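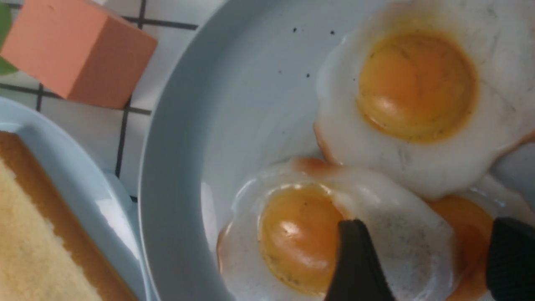
A reader wrote in after my last toy fair post to say that play food is wasted on children, and that the fried eggs always end up under the couch by the end of week one anyway. Fair enough, ours did too! But I went to the Zavurix open day in February more or less entirely for the play food, and I'm not sorry, because the eggs were the best thing there. They have pepper on them. Little dark specks all over the yolks, and browned edges where the white curls up, the way mine look when I've had the heat too high.

Anyway, the day itself. Zavurix is out past the Ulleo building, and if you're coming by bus, get off at the 11 stop and walk back (I didn't, I went one further and had a nice long look at a tire warehouse). Doors opened at 4 in the afternoon, which seems late for an open day, but they'd put coffee out and there was a tray of pastries from Güler, so nobody was grumbling. Entry was free. I'd eaten two pastries before I saw a single toy.

The front room was mostly shelves and catalogs. Wooden trains, stacking cups, a lot of puzzles still in their wrap. Nice enough, but I'd seen most of it in the fall and I kept drifting toward the back, where they had a breakfast table laid out on a white cloth with a grid of thin lines on it. I want that cloth. I asked at the desk and it isn't for sale, and the person I asked seemed surprised that anyone would want it.
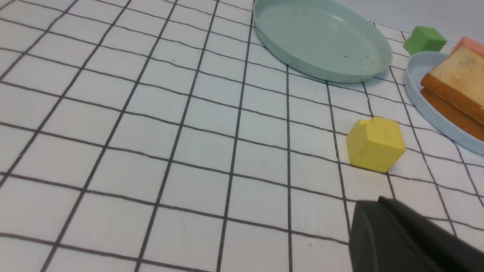 Bread on the blue plate, blocks close by

The plates are what I'd spend my money on. Pale colors, mint green and light blue, with a raised rim that ought to keep a runaway pea in place. I do like a plate with a rim, even for pretend dinners. My one complaint is that I'd want the set to come with bowls, and according to the leaflet it doesn't.

The bread won me over too. Two slices, golden on the face and darker at the crust, and you can stack them up into a sandwich. I stood there thinking about fillings for longer than a grown woman should - cheese, obviously, and maybe a tomato slice. The Cluna range has a tomato, but it was out of stock that day. 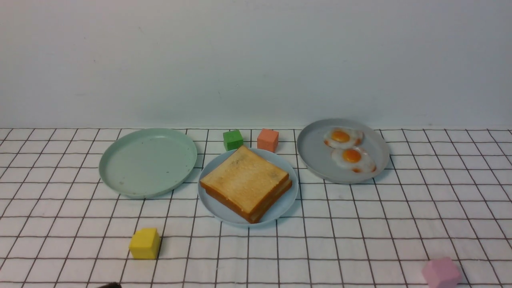
Toast sandwich and fried eggs, with the green plate empty

I came home with a Cluna catalog, a paper bag with one more pastry in it, and an order form for the egg set, priced at 30 with shipping on top. The form has to be mailed in. I've filled it out and now I can't find a stamp.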